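Batching up slow database writes in C# without losing any rows

I have a little side project called Wistex that pulls stock levels in from a supplier feed and pops them into a SQL database. For ages it did this one row at a time, and for ages I didn't care, as the feed was tiny. Then the supplier (I'll call their system Bakalis, as that's what the feed is named in my code) added all their spare parts, and my import went from "blink and you miss it" to "go and put the kettle on".

So I spent an evening moving it over to batches, made two silly mistakes on the way, and thought I'd write up what I ended up with. You'll need to be comfy with async and await, and with IAsyncEnumerable too, though only a bit. I'm on .NET 8 but there's nothing very new in any of it.

What we start with

My old import loop was the sort of thing we've all written:

await foreach (var item in feed.ReadAsync(token))
{
 await store.SaveAsync(item, token);
}

Nice and short, easy to read, and every single item is its own trip to the database. With 2722 items in the feed that's 2722 trips. The database sits there doing hardly any work while my code waits on the network over and over.

What I wanted was to collect up a bunch of items, save the lot in one go, then carry on. LINQ has had a Chunk method for a while, and it's lovely, but it works on a plain IEnumerable. My feed is async, and the project's .NET version doesn't give me a built-in one for that, so I wrote my own. 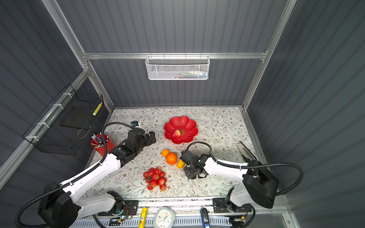
Step 1: write the batching method

Make a static class (mine is called BatchExtensions, very original) and put this in it:

public static async IAsyncEnumerable<List<T>> InBatchesOf<T>(
 this IAsyncEnumerable<T> source,
 int size,
 [EnumeratorCancellation] CancellationToken token = default)
{
 var batch = new List<T>(size);

 await foreach (var item in source.WithCancellation(token))
 {
 batch.Add(item);

 if (batch.Count == size)
 {
 yield return batch;
 batch = new List<T>(size);
 }
 }

 if (batch.Count > 0)
 {
 yield return batch;
 }
}

You'll want a using line for System.Runtime.CompilerServices at the top, or the compiler will moan about the EnumeratorCancellation attribute.

Two bits in there deserve a closer look, and yes, they're my two silly mistakes.

The first is the if at the very end. I left it out. My test feed had exactly 3000 items and my batch size was 1000, so everything divided up perfectly and all my tests went green! Then I ran it on the real feed and the last 722 items never showed up. If you take one thing away from this page, please test with a number that doesn't divide neatly.

The second is the line that makes a new List after each yield. I'd written batch.Clear() there, thinking I was being clever and saving memory. The trouble is that whoever received the batch is still holding the very same list, so if they keep it for later (and I did, in a test, by collecting all the batches up to count them) they find it has been emptied and filled with something else. Making a new list costs next to nothing. Just do that.

Step 2: give the store a method that takes many

There's no point batching if you then loop over the batch and save each one by itself. I'm using Entity Framework Core, and the change was small:

public async Task SaveManyAsync(
 IReadOnlyCollection<StockItem> items,
 CancellationToken token)
{
 await using var db = await factory.CreateDbContextAsync(token);
 db.StockItems.AddRange(items);
 await db.SaveChangesAsync(token);
}

Notice that I create a fresh context for each batch. If you hang on to one context for the whole import, it keeps tracking every item you've ever added, and it gets slower and slower as it goes. The factory comes from AddDbContextFactory in your startup code, in case you haven't met it.

This version only does inserts. My import fills an empty staging table (it's called Trasari, don't ask) and a stored procedure merges it into the real one afterwards. If you need to update rows that already exist, you'll have to look those up first, and that's a whole other post.

Step 3: put the two together

The loop is still pleasingly short:

await foreach (var batch in feed.ReadAsync(token).InBatchesOf(1000, token))
{
 await store.SaveManyAsync(batch, token);
 logger.LogInformation("Saved {Count} items", batch.Count);
}

I'd keep that log line in. When something goes wrong in the middle you'll be very glad to know how far it got.

Step 4: decide what happens when a batch fails

With one row at a time, a bad row only spoils itself. In a batch, SaveChangesAsync wraps everything in a transaction, so one duff part number throws out all its neighbours too. I went for the simple answer, a fallback to single saves when a batch blows up:

try
{
 await store.SaveManyAsync(batch, token);
}
catch (DbUpdateException ex)
{
 logger.LogWarning(ex, "Batch failed, saving one by one");
 foreach (var item in batch)
 {
 await TrySaveOneAsync(item, token);
 }
}

TrySaveOneAsync does the save in its own try block and logs the part number if it fails. It's slow when it kicks in, but it hardly ever does, and I get the exact row to complain about.

What size should a batch be?

I don't have a magic number for you. I started with 1000 because it's round, and that was already a massive jump in speed. Going up to 3000 made no difference I could measure and used more memory, so back down it went. Try a few sizes against your own database, and not the one on your laptop, where the network trip is so short that everything looks fast.

I've since put the same method into Cokus, my other little tool, which sends out price alerts. The batches there are much smaller, as the mail service gets grumpy if I send too many at once.

Last edited Aug 30, 2025, to fix a missing bracket in step 3.

Comments 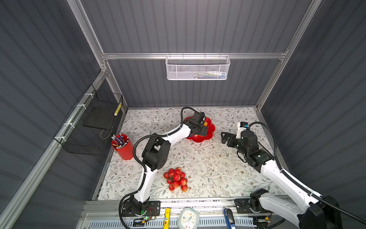
Great write-up, thanks. One thing I'd add to step 4: if the feed is slow, a half-full batch can sit in memory for ages before it gets saved. We had 1688 items go missing from an import last December when the process was restarted at just the wrong moment. Our batch size was set far too high, so nothing had been written at all. Would you put a timer on it, so it saves whatever it has every few seconds?

Ooh, good point, and ouch! My feed arrives all in one rush so I've never been bitten by that. I'd probably swap the list for a Channel and have the reader wait for either a full batch or a timeout, whichever comes first. Doing it inside the await foreach gets messy, as you can't easily give up on a MoveNextAsync call once it's under way. I'll have a play and post the code if it comes out readable.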